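Hestitz to Open Neighborhood Food Counter in Drustton This June

DRUSTTON, Saturday, March 13, 2021 - Hestitz, the nonprofit grocery cooperative, announced today that it will open a food counter in the former Pattinasarany building on the east side of Drustton. The counter will serve households that do not have a full-service grocery store within walking distance. It is expected to open in June, pending a final inspection by the city.

The counter will occupy the ground floor of the building, which has stood vacant for 16 months. Under the terms of a lease signed last week, Hestitz will have use of the sales floor, a cold room and a loading area at the rear. The upper floors are not part of the agreement.

Members and non-members will be able to shop at the counter during the same hours and at the same prices. Stock will include fresh produce, bread, dairy, canned goods, baby food and household basics, along with a small range of snacks and candy near the register. Shoppers may pay with cash, card or food assistance benefits. Orders can be placed by telephone for pickup the following day.

"Residents of the east side have asked for this for a long time, and they have been specific about what they want," said Davina Geddes, executive director of Hestitz. "They want milk after six in the evening. They want to buy two onions and not a five-pound bag. We have planned the counter around those requests."

The project follows a survey of 1,000 east side households carried out by mail and telephone over the winter. Respondents named evening hours, single-item sales and a nearby bus stop as their main concerns. Many also said they carry groceries home on foot, and the product list has been drawn up with smaller package sizes in mind. 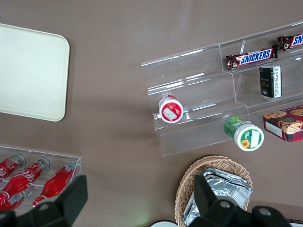
Kittipong Sangkhawat said that the evening hours would matter most to families on his street, where many people finish work after the last grocery bus has left. He added that he hoped the counter would keep those hours through the winter and would post any changes well in advance.

In response to similar comments, Hestitz has committed to keeping its published hours for the full first year. The counter will be open from 10 a.m. to 9 p.m. Monday through Saturday and from noon to 6 p.m. on Sunday. Changes for public holidays will be posted at the entrance and mailed to members.

Refitting of the ground floor will be carried out by Graker, which was selected after a public call for bids. The work includes new flooring, a ramp at the main entrance, replacement of the front windows and repairs to the cold room. Deliveries during construction will be limited to the rear of the building, and the sidewalk on the front side will remain open throughout.

The counter will create 3 full-time positions and a number of part-time shifts. Applications will be accepted by mail or at the Hestitz office, and preference will be given to applicants who live in Drustton. Training will be paid. Marlina Liew, who currently manages member services for the cooperative, has been appointed counter manager and will take up the post before opening.

"Our first task is to get the ordering right," said Liew. "A small store cannot carry everything - it has to carry the things people come in for, and it has to have them on the shelf. We will be adjusting the list every week at the start, and a request book will be kept at the register."

Hestitz will hold two information sessions for residents before the opening. Both will take place by telephone conference, and dial-in details will be mailed to every address on the east side. Topics will include membership, benefit payments, parking and delivery traffic. Written questions may be submitted ahead of time.

Membership in the cooperative is open to any adult resident of Drustton. Members vote at the annual meeting and receive a yearly statement of accounts, but membership is not required in order to shop.

Media inquiries: Archie Strachan, Communications Office, Hestitz
Job applications and bids: Soudabeh Dehghan, Administration, Hestitz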